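Home Explore Notifications Messages Lists Bookmarks Profile More

Rogelio Maglaya
Robot learning, mostly the unglamorous side. Layug lab, Kosusdale.

1/ I promised in February to write how we collect demonstrations for the plate task. I kept delaying it because I wanted to have good results first. The results are medium, so I will write it now.

2/ The task is simple to say. Two arms, one table, some plates, one rack. A person guides the arms, the arms move, and we record the cameras and the joint positions together. Later a policy tries to learn from these records. We call the project Grelon.

3/ As of this morning we have 3,689 episodes that passed review. I know some groups have many more. We are a small team and we throw away a lot.
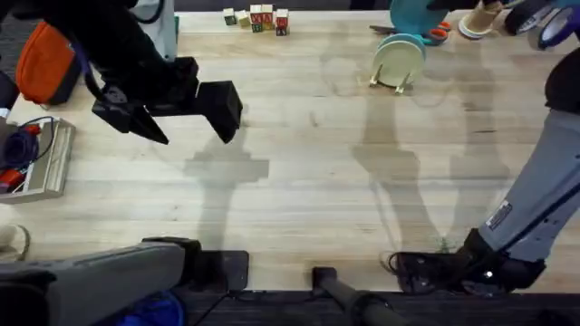 Table view, both arms, middle of the table clear.

4/ The first lesson for me was about the start of the episode. In our early data the operator pressed record and then waited a moment to think. The policy learned the waiting very well. It would stand over the table and do nothing, with great confidence.

5/ Maribeth Evangelista found the problem by plotting the gripper speed for the first two seconds. Almost flat in most episodes. Now we cut the still part automatically, and we ask operators to decide their plan before they press the pedal.

6/ The second lesson: variety must be planned. If you tell a person "please put the things in different places," he will use the same four places. I did this too. My four places were very clear when Jerome Lacson drew them on a map for me.

7/ So now a small script, Trirnusard, gives the layout for each block of 10 episodes. It says which object goes in which zone and which way it is turned. The operator sets the table by the sheet and does not choose anything. It is boring work, but the map looks much better.
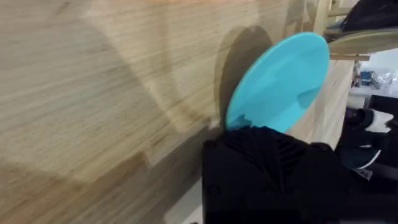 8/ Wrist cameras gave us more than I expected. When we trained without them, the policy could reach the plate but it was poor in the last few centimeters, where the overhead view has very little to say. From the wrist you get the contact between fingers and rim, and you also get cues we did not think about, for example the round shadow on the wood just behind the turquoise plate. Arnel Tan believes the network uses shadows like this to judge distance. I am not fully convinced. He wants to repeat a set of episodes with the lamps moved, and I agreed, so we will see who buys the coffee.

9/ The weak point of the wrist view is blur. When the operator moves fast, many images become soft and the labels from the tracker drift. We limit the speed near objects now. The operators complained for a week and then they stopped noticing it.

10/ On review. Each episode is watched by one person who was not the operator. Three marks are possible: keep, drop, ask. "Ask" goes to Mervyn Cropper, who has more patience than me. The most common "ask" is a grasp that slips and is corrected.

11/ We used to drop all the corrected ones. This was a mistake, I think. A policy that has only seen clean grasps has no idea what to do after a bad one. In the present set we keep the corrections, if the operator finishes the task without opening the hand completely over the table.

12/ A short test before we changed the rule: 96 trials on the real arms, half with the old data and half with the new. With corrections included, the policy recovered more often after a slip. I will share the numbers when Maribeth has checked my counting.
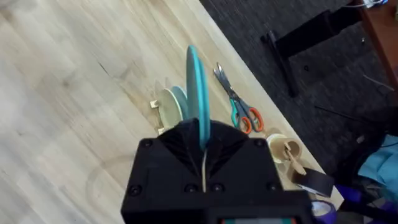
13/ Somebody asked me by message: how long should one operator collect before taking a break?

We stop at 70 minutes. After that the paths get lazy, and the reviewer drops more episodes than the extra time is worth.

14/ Things I would do differently from the first day: write down the name of the operator in every episode (we did not, for the first month), keep the camera mounts locked, and save the raw video even when the disk is crying.

15/ Also, let new operators practice without recording. Their first hour is full of strange elbow motions and you do not want them in the set. Jerome saved his first hour privately and shows it to every new person, to encourage them.

16/ Next we add a second rack with narrower slots. Arnel is making the layout sheets now. If you collect data with two arms and you have a good rule for when both hands may move at the same time, please write to me. Ours is still an argument.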